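Bistura 手持夹爪采集套件试用评估:阶段进展报告
2022年12月24日
Dexter Espiritu

提交对象:Ó Flaithearta 基金设备评估项目组

一、报告范围

本报告对应资助协议中的第二阶段,即套件到货后的装配、标定、试采集和数据回放验证。第一阶段的选型比较已在上一份报告中交代,不再重复。评估对象为 Dremitz 供应的 Bistura 手持夹爪采集套件,包括手持夹爪本体、可更换指垫、相机安装座、标定板以及随附的数据整理软件。机械臂端的回放由我方与 Omex 共同完成,Omex 提供控制接口和末端转接件,不参与采集。

评估目的是回答两个问题:套件能否在没有机械臂的条件下,由操作人员手持完成示范数据采集;采集所得轨迹和夹爪开合量能否在机械臂上复现到可用于策略训练的程度。采购价格的合理性由资助方另行审查,本报告只提供与使用成本有关的记录。

二、到货与装配

本阶段收到套件2套。两套均按供应方的装配说明完成组装,未使用自制零件。开箱检查中,一套的相机安装座螺纹孔内有残留毛刺,清理后可以正常拧入;另一套无异常。装配说明中手指连杆的安装方向只给了一张正面示意,反面没有标注,第一次装配时连杆装反,夹爪在闭合末端发生干涉。拆开重装后恢复正常。该问题已反馈给 Dremitz,对方答复将在下一版说明中补充侧视图,目前尚未收到修订稿。

夹爪采用两指平行开合结构,手指为黑色,内侧装有半透明橙色肋纹指垫。每根手指上有一枚黑白方形标记,位于指垫下方,供相机识别并换算开口宽度。这一设计省去了编码器和走线,代价是标记一旦被遮挡或反光,开口宽度就没有直接读数,只能依靠前后帧插值。后文第五节对此有专门说明。

装配过程中还记录了以下几点。螺钉头全部外露,更换手指无需拆卸主体,单人可以完成。指垫依靠卡槽固定,没有使用胶粘剂,更换方便,但卡槽配合偏松,用力拖拽物体时指垫会向指尖方向滑移。握把对手掌较小的操作人员不够友好,扳机全行程需要调整握姿。供应方提供了加长扳机作为选件,本次没有订购。

三、标定

标定分相机内参、相机与夹爪的相对位姿、开口宽度三个步骤。内参标定使用随附标定板,软件能自动剔除模糊帧,过程稳定。相对位姿标定要求夹爪在标定板前做多方向转动,操作手册对转动幅度没有给出要求。我方先后由不同人员执行,结果的离散程度与转动幅度明显相关:幅度偏小时,绕光轴方向的旋转估计不稳定。目前的做法是由同一名工程师执行全部标定,并在原始数据旁保存标定录像,供日后复核。

开口宽度标定采用全开和全闭两个端点,中间按线性处理。用塞块抽查中间位置,偏差在全开附近较小,在接近闭合处较大,原因是指垫受压后标记间距仍在变化,而指垫内表面已经接触。对于需要判断是否夹住薄物的任务,这一偏差不能忽略。我方在转换脚本中加入了接触段的分段处理,供应方软件本身不支持。

标定文件的管理存在缺陷。软件以最近一次标定结果覆盖默认文件,没有版本号,也不记录对应的套件编号。两套设备交替使用时,曾出现将甲套标定文件用于乙套数据的情况,在回放前的检查中发现,相关数据重新转换后可用。之后改为人工建立目录,按套件和标定批次分别存放。建议把标定文件与设备编号绑定列为对供应方的正式要求。

四、试采集

采集任务沿用第一阶段确定的清单,分为桌面抓放、抽屉与柜门、室内设施操作三类。室内设施操作包括马桶盖的翻起与放下,该任务要求夹爪在低位靠近弧面边缘,末端沿圆弧运动,手腕姿态变化大,适合用来检验手持设备相对于固定遥操作台的优势。抽屉类任务以金属柜为对象,拉手为内嵌凹槽,两指能否伸入凹槽并保持接触是主要难点。

截至本报告提交,共采集示范片段2,972段。经自动检查和人工复核,剔除652段,其余进入可用集。剔除原因按主次为:位姿跟踪丢失、开口宽度读数中断、操作人员主动作废、文件写入不完整。位姿跟踪丢失集中在大面积单色背景附近和快速转腕时;操作人员主动作废多见于新人员参与的前期,熟悉设备后显著减少。文件写入不完整只在存储卡接近写满时出现,已规定每次开工前清空存储卡,此后没有再发生。

就采集效率而言,手持方式比我方原有的遥操作台快,差别主要来自复位环节。操作人员可以用另一只手把物体放回初始位置,不必退出控制状态。对柜体和马桶这类固定设施,设备无需搬运和重新固定,换到下一工位后只需确认跟踪已建立即可开始。现阶段没有安排严格对照的计时,上述判断来自工作日志,不宜作为定量结论引用。下一阶段拟补充同任务、同人员的对照记录。

人员负担方面,连续操作后腕部和拇指根部有疲劳反馈,低位任务还需要长时间弯腰或下蹲。现行安排为桌面任务与低位任务交替进行,不连续安排低位任务。重量分布偏前,相机安装座继续前移会使情况变差,因此没有采纳更换更长安装座以扩大视野的提议。

采集规范经过一次修订。初版只要求任务完成,没有约束起止姿态,导致同一任务的片段起点分布过散,后续对齐困难。修订版要求起始时夹爪全开,并在画面内看到目标物;结束时夹爪脱离目标并保持短暂静止。修订前的片段保留在可用集中,但加了单独标签,训练时可以选择是否使用。

五、开口宽度与指垫

开口宽度读数是本阶段投入时间最多的部分。标记识别在均匀照明下表现稳定,出现中断的典型条件有三种情形:侧向强光在标记表面形成反光;目标物或操作对象边缘遮住其中一枚标记;手指快速开合时产生运动模糊。对前一种情形,改用哑光标记贴纸后改善明显。遮挡情形在抽屉任务中较多,凹槽边缘会挡住靠近柜体一侧的标记。由于两指联动,只要另一侧标记可见,就可以根据对称关系推算开口宽度,转换脚本已加入此项处理,并在输出中标注推算段落。运动模糊只能通过缩短曝光解决,而缩短曝光又影响位姿跟踪,目前取折中设置。

需要说明的是,推算段落不应与直接读数等同看待。指垫受侧向力时两指并非严格对称,推算值会带入误差。数据集中已经保留读数来源字段,使用者可以据此筛选。若资助方后续计划公开该数据集,建议把这一字段写入数据说明。

指垫耐久试验单独进行。一对新指垫在同一试块上完成400次夹持与释放,每次夹持后施加固定方向的拖拽。试验结束后,肋纹顶部可见磨损,未出现撕裂;卡槽处的滑移在试验过程中逐渐增大,需要人工推回原位。滑移不影响夹持成功与否,但会改变指尖与标记之间的相对位置,从而影响接触点估计。可行的改进有两种,一是收紧卡槽公差,二是在指垫背面增加定位凸台。两种方案均已发给 Dremitz,对方倾向于后者,理由是现有模具改动较小。样件交付日期未定。

指垫透光带来一个附带情况:逆光时指垫颜色在图像中变化较大。对仅以图像为输入的策略,这属于应当覆盖的外观变化;对依赖颜色分割的旧有脚本,则会造成误检。我方已停用颜色分割。

六、机械臂回放

回放在 Omex 提供接口的机械臂上进行,末端安装与手持端同规格的手指和指垫。流程为:读取片段,转换到机械臂基座坐标系,检查关节限位和速度,通过后低速执行,再按原速执行。未通过检查的片段不强行执行。

未通过检查的片段主要来自低位任务。操作人员可以随意改变站位和手臂姿态,机械臂基座固定,工作空间边缘处很容易触及关节限位。马桶盖任务在基座位置不变时,翻盖后段往往超限;降低基座并前移后,多数片段可以通过检查。由此得到的经验是,采集前应在机械臂的可达空间内划定操作区域,而不是采集之后再筛选。操作区域的地面标线已列入采集规范修订稿。

桌面抓放任务的回放表现较好,失败多发生在抓取点靠近物体边缘的片段,轻微的位置偏差就会造成滑脱。抽屉任务中,手持端的操作人员会根据手感微调方向,这部分顺应动作在位置轨迹中只体现为很小的偏移,机械臂以纯位置控制复现时,接触力偏大。Omex 建议启用末端顺应模式,目前已完成参数初设,尚未形成可比较的结果。

延迟问题也需要列入。图像时间戳与位姿时间戳来自不同时钟,供应方软件在录制开始时做一次对齐,此后不再校正。较长的片段末尾可以观察到夹爪闭合时刻与图像不一致。我方用闭合瞬间作为特征进行后期校正,适用于包含明确开合动作的片段,对持续夹持的片段无效。该问题的根本解决需要供应方在录制固件中增加周期同步。

七、软件与技术支持

随附软件可以完成导入、预览、裁剪和格式转换。预览界面响应正常,批量转换在个别文件损坏时会整体中止,且不给出文件名,只能逐一排查。我方以外部脚本先做完整性检查,再交由软件处理。导出格式的字段说明与实际输出有两处不一致,分别涉及旋转表示的排列顺序和开口宽度的单位,均已向供应方确认,以实际输出为准。

技术支持以邮件为主。一般使用问题的答复及时,涉及固件修改的问题答复较慢,且没有给出排期。支持人员能够提供原始日志的解析工具,对定位跟踪丢失原因有实际帮助。合同中没有约定响应时限,若进入正式采购,应补充这一条款。

备件方面,指垫和标记贴纸属于消耗品,手指和连杆属于易损件。本阶段更换过指垫和标记贴纸,没有更换连杆。供应方目前只按整套出售标记贴纸,不能单独订购某一编号,贴错一枚即需拆开新的一套。

八、风险与待决事项

位姿跟踪在单色背景前的稳定性仍是主要技术风险。临时措施是在工位背景上增加有明显轮廓和颜色差异的内容,对改善跟踪有效,但会使背景外观趋于固定,可能被策略当作线索。后续采集应轮换背景布置,并保留一部分未经布置的工位数据用于检验。

线缆管理需要改进。低位工位附近的线缆位于地面,操作人员蹲行时注意力集中于夹爪,存在绊碰可能。已要求把线缆移出行走路径并加以固定,整改情况在下一次报告中说明。

时钟同步和标定文件绑定依赖供应方修改固件与软件。如果在下一阶段开始前没有得到明确答复,我方将继续使用自有脚本处理,数据可用性不受直接影响,但人工复核的工作量会保持在现有水平。

请资助方就以下事项给予批示:是否同意将机械臂基座调整费用列入设备使用科目;是否同意增订加长扳机选件;数据集公开范围是否包含修订前采集规范下的片段。

九、下一阶段安排

下一阶段不扩大任务清单,优先完成同任务、同人员的效率对照,补齐抽屉任务在顺应模式下的回放记录,并以可用集训练一个基线策略。定位凸台样件到货后,重复指垫耐久试验,试块、拖拽方向和循环次数与本次保持一致。标定流程将补写转动幅度要求,由未参与前期工作的人员按文本独立执行一次,检查说明是否充分。

就现有结果,Bistura 套件可以支撑示范数据采集工作,在固定设施类任务上使用方便。开口宽度读数在接触段的偏差、时间同步以及标定文件管理尚未达到可以直接交付给其他团队使用的水平。建议维持试用状态,待上述三项得到处理后再提交正式采购意见。原始日志、剔除清单和转换脚本已存入项目共享目录,资助方评审人员可申请读取权限。

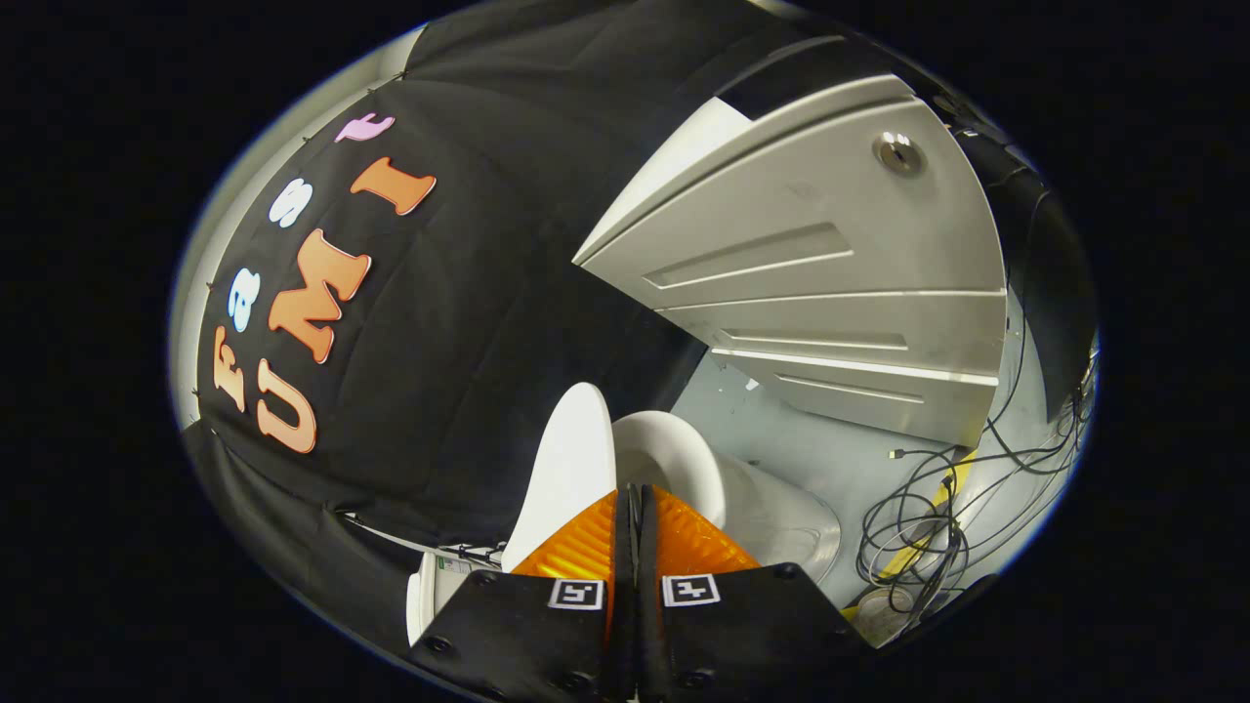 马桶工位,夹爪朝前,盖板竖起;后方黑布上有彩色 Fast UMI 字样,旁为浅灰色金属柜。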